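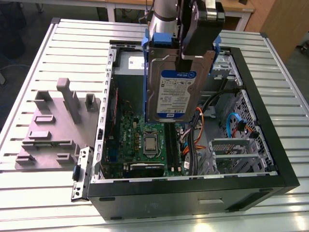

图1 侧放打开的台式机机箱，上方为装在蓝色托架中的3.5英寸硬盘

旧电脑放在哪里：Letelport居民闲置计算机设备去向调查
Sustwood学院 环境与社会课程 小组项目报告
提交日期：8月12日

摘要
本项目调查Letelport居民家中不再使用的计算机设备存放在何处、存放多久、最后交给谁。调查分问卷和访谈两部分，共收回有效问卷271份，受访者在问卷中登记的闲置设备共767件，访谈对象为本地2家回收点。结果显示，多数闲置设备仍然留在家里，存放的主要原因依次是担心硬盘里的资料、不清楚交到哪里、觉得以后还可能用到。回收点收到的设备以台式机和显示器为主，笔记本较少。报告最后对学院和回收点各提出几项做法。

关键词：闲置电子设备；电子废弃物；居民调查；数据清除；再使用

一、项目背景
选这个题目是从学院宿舍楼的储物间开始的。每年学期结束时，储物间里都会多出一批显示器、键盘、打印机和旧主机，有的贴了名字，大部分没有贴。管理处按照规定保留一段时间，到期后统一交给Irneck回收站。我们最初的打算是只调查宿舍楼，后来在课程讨论中发现，校外居民面对的情况更复杂：宿舍楼至少有一个统一的处理时间，居民家里没有。

电子废弃物的研究多数从回收端入手，统计收集量、拆解量和材料回收率。这些数据重要，但它们只包含已经离开家门的设备。一台主机从停用到被交出去，中间可能隔着好几年，这段时间里它不出现在任何统计中。我们把这段时间称为“停放期”，把停放期内的设备称为“闲置设备”。报告关心的就是停放期：有多长，为什么会这么长，哪些因素能让它结束。

停放期对设备后来的用途有影响。同一台台式机，停用后很快交出，回收点可以检查后转售，或者拆下内存、硬盘、电源供别的机器使用；放上很多年再交出，接口和规格都已经落后，一般只能按材料处理。从环境角度看，整机再使用优于部件再使用，部件再使用又优于材料回收，这个次序在课程教材里有详细说明，本报告不再展开。

二、调查范围与定义
调查地区为Letelport市区，包括老城、港口北侧的住宅区和Benítez街一带。郊区村镇没有列入，那里的收集方式与市区不同，由流动车辆定期上门，混在一起统计会影响比较。

“计算机设备”在本报告中指台式主机、笔记本电脑、显示器、打印机、外接硬盘和路由器。手机和平板没有列入。试填问卷时我们曾把手机放进去，结果大部分人的回答都集中在手机上，其他设备填得很粗略，因此正式问卷删去了这一项。键盘、鼠标和各类线材也不登记，试填时没有人能说清家里有多少根线。

“闲置”指最近一年内没有开机使用，并且受访者没有明确的使用计划。这个定义有模糊之处。有的受访者家里有一台旧笔记本，一年只在报税时打开一次，按定义不算闲置；有的打印机一直接着电源，但已经没有墨，一年内没有打印过，按定义算闲置。遇到这类情况，我们按定义处理，并在记录表的备注栏里写明。

三、调查方法
（一）问卷
问卷分纸质和网络两种，内容相同。纸质问卷放在市图书馆、Benítez街的社区活动室和Irneck回收站门口的收集箱旁，网络问卷通过社区公告栏上的地址进入。问卷在6月发放，同月截止。

问卷由四部分组成。第一部分是住户基本情况，包括居住人数、住房类型、在现住址居住的时间。第二部分是设备登记表，每件设备填一行，内容为种类、停用时间、存放位置和目前状态。第三部分是存放原因，可以多选，但要求标出最主要的一项。第四部分是开放题，请受访者写出最近一次处理旧设备的经过。

每户只填一份。收回的问卷中，设备登记表完全空白且没有勾选“家中无闲置设备”的视为无效，同一住户重复填写的只保留较完整的一份。剔除后得到有效问卷271份。

（二）访谈
访谈对象为Irneck回收站和Benítez街上的一家二手电脑店。两处的性质不同，前者接受市政委托，收集所有种类的电子废弃物；后者是私人经营，只收有转售可能的设备。每次访谈大约70分钟，采用半结构方式，事先准备提纲，谈话中允许偏离。访谈没有录音，由两名组员分别记录，当天核对。

两处都允许我们参观存放区。二手店的工作间很小，参观时店员正在检查一批单位淘汰的主机，因此有一部分问题是边看边问的，记录比较零散。

（三）没有采用的方法
开题时考虑过入户登记。入户得到的数据更准确，尤其是停用时间和存放位置，但是需要的人手和时间超出了课程项目的条件，也涉及隐私审批，所以放弃。还考虑过用二手交易网站上的发布信息推算停放期，试做后发现卖家很少写明设备停用的时间，无法使用。

四、调查结果
（一）设备种类
登记的767件闲置设备中，笔记本电脑最多，其次是台式主机，再次是路由器和显示器，打印机和外接硬盘较少。路由器的数量超出我们的预料。查看开放题后发现，不少住户更换网络服务商时会得到新的路由器，旧的又没有被要求退还，于是和包装盒一起收了起来。有住户一共换过几次服务商，每次都留下一台。

台式主机集中在居住时间较长的住户。在现住址居住不久的住户里，台式主机很少，笔记本和路由器较多。搬家看来是清理大件的时机，体积小的设备则会跟着搬。

（二）存放位置
体积决定了存放位置。笔记本和外接硬盘多放在书桌抽屉和衣柜，路由器多放在杂物箱，台式主机和显示器多放在储藏室、地下室、阁楼或床下。独立住房的储藏空间大，单户登记的设备也明显多于公寓住户。

公寓住户中有一部分把主机放在楼内公用储藏间。这部分设备的信息最不完整，填表人常常不记得停用时间，也有人写“可能已经被清走”。对于这类无法确认是否还在的设备，我们没有计入。

（三）停放期长短
停用时间由受访者回忆填写，误差较大，这里只作大致描述。台式主机的停放期最长，多数在几年以上，个别主机的停用时间早于受访者搬入现住址的时间，也就是说已经随家搬过一次。笔记本的停放期分成两类：一类很短，停用后很快送给亲属或者卖掉；另一类很长，通常是屏幕或电池损坏后收起来，再没有动过。打印机的停放期最短，坏了之后多半在更换新机时直接交给送货的商家。

把停放期和目前状态对照，可以看到停放越久，填“不清楚能否开机”的越多。不少人在备注里写道，停用时机器是好的。

（四）存放原因
最主要的原因是担心设备里的资料。选这一项的受访者在各类住户里都有，年龄较大的受访者选得更多。开放题里提到的资料包括照片、报税文件、工作邮件和学校作业。其中照片被提到的次数最多，而且有两种不同的担心：一种是怕别人看到，另一种是怕自己丢失。前一种需要清除数据，后一种需要备份，两者的处理方法完全不同，问卷选项没有区分，这是设计上的失误。

第二个原因是不知道交到哪里。Letelport的电子废弃物收集信息印在年度垃圾收集表的背面，字号很小，并且没有列出电脑这一项，只写“小型电器”和“大型电器”。有受访者把主机当作大型电器，打电话预约上门后被告知不在范围之内。

第三个原因是以后可能用到。选这一项的人多数想保留零件，例如内存、硬盘或者电源。我们在问卷后补问了少数愿意接受电话回访的受访者，其中真正拆过零件再用的很少。有一名受访者把旧主机的硬盘装进外接盒继续使用，已经用了几年，主机的其他部分仍放在地下室。

其余原因包括设备当时价格高舍不得丢、等待家人决定、太重搬不动、没有车。太重和没有车这两项合起来也占一定比例，主要来自老城的住户，那里的街道窄，停车困难，去Irneck回收站需要换乘公共汽车。

（五）回收点的情况
Irneck回收站按重量记录收集量，不按件数，也不区分台式机和其他小型电器，因此不能与问卷数据直接比较。工作人员凭印象说，台式机和显示器多，笔记本少，路由器多是整箱送来的。送来的主机有相当一部分没有硬盘，是送交者自己拆掉的。有些人拆的时候把电源线或排线扯断了，也有人把整块主板一起拆走，剩下的机箱只能按金属处理。

回收站提供硬盘打孔服务，当面进行，不收费。这一服务只在站内的告示上有说明。我们在问卷开放题中没有看到任何受访者提到它。

二手店的做法不同。店里收到主机后先打开侧板检查，主要看有没有进水、电容鼓包和灰尘堵塞的情况，再接电测试。单位淘汰的品牌主机比较受欢迎，机箱和内部结构统一，硬盘一般装在免工具的塑料托架上，取出和装回都快，不用找螺丝。家用的组装机每台都不一样，检查费时，店里收得少。

硬盘方面，店员的说法是，机械硬盘先看通电时间和坏道，再决定是否覆写后出售。覆写一块大容量机械硬盘需要很长时间，所以晚上关店前接上，第二天来看结果。有坏道的不卖，送去Irneck回收站打孔。顾客如果不放心，可以把硬盘留下自己带走，收购价相应降低。据店员介绍，选择带走硬盘的顾客不少。带走的硬盘后来放在哪里，店里当然不知道，但问卷登记的外接硬盘一栏里，有几户在备注写了“旧电脑拆下的硬盘”，可能就是这种情况。

五、讨论
数据担心是停放期延长的最大因素，而本地已经有处理办法，只是居民不知道。从这一点看，增加收集点未必比增加说明更有效。Irneck回收站的打孔服务适合不打算再使用的硬盘，对希望转售整机的人用处有限；覆写适合转售，但是普通家庭一般没有工具，也不清楚删除文件、格式化和覆写的区别。问卷开放题中有多人写“已经格式化”，并以此认为数据已清除。快速格式化之后的数据在很多情况下仍可恢复，这一点需要在宣传材料中写清楚。

另外，固态硬盘的清除方法与机械硬盘不同，多次覆写不适用，应使用厂商提供的安全擦除功能，或者事先启用全盘加密再销毁密钥。本次问卷没有询问硬盘类型，估计近年停用的笔记本中固态硬盘已经较多，以后的宣传不能只按机械硬盘来写。

关于零件保留，受访者的想法与实际行为差距较大。我们起初认为这只是一种借口，后来在组内讨论时有不同意见。有组员提出，保留零件在过去是有用的，旧机器的内存和硬盘确实可以换到另一台上；近年笔记本的内存常常焊在主板上，台式机更换的人也减少了，习惯还在，用处变小了。报告采用后一种解释，但没有足够的数据支持它。

路由器的问题相对容易处理。这类设备不存个人文件，体积小，由服务商发放，来源集中。如果服务商在更换时附上回寄袋，大部分路由器不会进入杂物箱。本项目没有联系服务商，不清楚其成本和意愿。

住房类型的影响也值得注意。独立住房闲置设备多，可能只是储藏空间大造成的，也可能与居住时间、家庭人数有关。三者相互关联，以现有样本难以分开。

六、局限
样本不是随机抽取的。在图书馆和回收站门口填问卷的人，对这个题目的兴趣可能高于一般居民，回收站门口的受访者更是已经在处理旧设备的人。网络问卷没有记录来源，无法判断偏差有多大。

停用时间依靠回忆。填表人与设备使用者不一定是同一个人，有几份问卷是子女代父母填写的，备注里有说明，但可能还有没有说明的。

公用储藏间的设备没有计入，总数因此偏低。访谈只有两处，其中二手店的情况不能代表同类店铺。问卷在6月发放，正值学期末和搬家较多的时候，闲置设备的数量可能与其他月份不同。

七、建议
对学院：
在宿舍退房说明中加入电子设备一项，写明交到哪里、交之前怎样备份和清除数据。储物间里没有贴名字的主机目前保留到期后统一运走，建议先由信息中心检查，能用的留给有需要的学生借用。信息中心已有覆写硬盘的设备，可以在学期末开放给学生使用。

对Irneck回收站：
把打孔服务写进年度垃圾收集表，并在“小型电器”之后用括号注明包括电脑和路由器。在站内告示旁加一张简图，说明怎样取出台式机硬盘而不损坏其他部件，包括先断电、按住卡扣拔下数据线和电源线、捏住托架两侧抽出硬盘。不同机型有差别，简图只画最常见的一种即可。按件数记录台式机和笔记本会增加工作量，可以每季度选一周试行。

对后续项目：
把“担心资料泄露”和“担心资料丢失”分成两个选项；增加硬盘类型和是否加密的问题；如果条件允许，选少量住户入户登记，用来校正回忆误差。二手店提出愿意在下一次调查中提供按月的收购记录，需要事先签保密协议，建议尽早联系学院办公室。

附录说明
附录一为纸质问卷全文，附录二为设备登记表编码规则，附录三为两次访谈的提纲和整理记录。原始问卷存放在Sustwood学院课程办公室，课程评分结束后销毁。住户地址只记录到街道，录入后的数据表中已删去门牌号和回访电话。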